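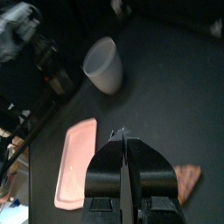

The robot at the Niladgate training kitchen went back to work on September 23, 2024, after a fault that had it out of action for most of August and that was eventually traced to a fingertip. The machine, a single arm on a bench in what used to be the second tea room, practises the sort of clearing up that most households leave to whoever stands up first. Its two black fingers close to a thin peak at the tips, and they have to meet in the same spot every time before it is allowed near anything on the table. On the dark grey top for the restart were a white plastic cup and a pale pink tray with rounded corners, neither of them expensive, both of them, according to the fault log, previously the subject of some disappointment.

The trouble began with the cup. The arm would travel to it, close with great confidence, lift, and carry nothing at all to the far side of the table, where it opened its fingers and reported success. It did this for the better part of a morning before anyone checked the log, which recorded a string of perfect deliveries.

"It was the happiest the software had ever been," said Kwan-ho Pan, who looks after the cell for Wandham, the firm that runs the kitchen. "I was quite sorry to have to correct it."

The first suspect was the camera at the wrist, which gets blamed for most things. Pan took it off, cleaned it, put it back and ran the calibration again. The arm missed the cup by exactly the same amount. The second suspect was the table, which was levelled, and then levelled again by someone who did not trust the first person's level. The arm was unmoved by either effort.

What had gone wrong was a good deal duller. The fingers are bolted on at the base, and one of the bolts on the right finger had backed out by less than a turn. With the gripper open there was nothing to see. With it closed, one tip sat 2 millimetres forward of the other, which is plenty when the job is to pinch the rim of a cup. Since the controller judges a grip by how far the fingers have travelled, and they had travelled as far as they were told, it had no grounds for complaint.

Tightening the bolt took less time than finding the right key for it. The key was in a drawer marked Fandavance, after a supplier the kitchen stopped using years ago, along with several takeaway menus and a spare foot for the bench.

The rest of August went on waiting for parts. Pan had noticed wear on both fingertips while he had them off and decided to replace the pair, along with the bolts. The order went to Paucar, the small workshop that makes the fingers, and came back with two left ones. A polite exchange of emails followed. Paucar pointed out that the drawing it had been sent showed a left finger and said "quantity: two". Wandham conceded that this was so.

The new set is now on, with a dab of threadlocker on each bolt and a line of paint pen across the head, so that anyone walking past can tell whether one has shifted. The cell also has a new start-up routine. Before the first job of the day the arm closes on empty air above the table, holds still, and waits for a person to look at the tips and press a button. If the button is not pressed it will go on waiting, and on one occasion it did so through a fire drill and lunch.

There is a service interval too, where before there was a general feeling that somebody should have a look at it. The fingers come off every 3000 cycles for cleaning and a check of the mounting faces. The bolts get a torque check every 1000, which at the present rate works out to around 22 days, though Pan expects that to shorten once the arm stops being sent back to do the tray over.

The tray remains the difficult one. It lies flat, its lip is shallow, and the arm has to come in low at the edge without pushing the thing across the table. The old fingers could manage it on a good day. The new ones are a touch stiffer at the tip and have needed a slower approach, which Pan has been adjusting a little at a time between other jobs. He keeps the settings on a card taped to the side of the controller, with the earlier values crossed out and, in two cases, written back in.

Staff at the kitchen were asked whether they had missed the machine while it was down. Most had washed up as usual. One said she had found it restful, and another had been using the bench for her bag, and wanted to know where she was meant to put it now.

Wandham says the false reports of success have been removed from the August figures, which are consequently much shorter. A grip will in future be counted only if the motor current shows that the fingers have met some resistance on the way in. Pan tested this by letting the arm close on nothing, and it logged a failure straight away. He has kept a printout.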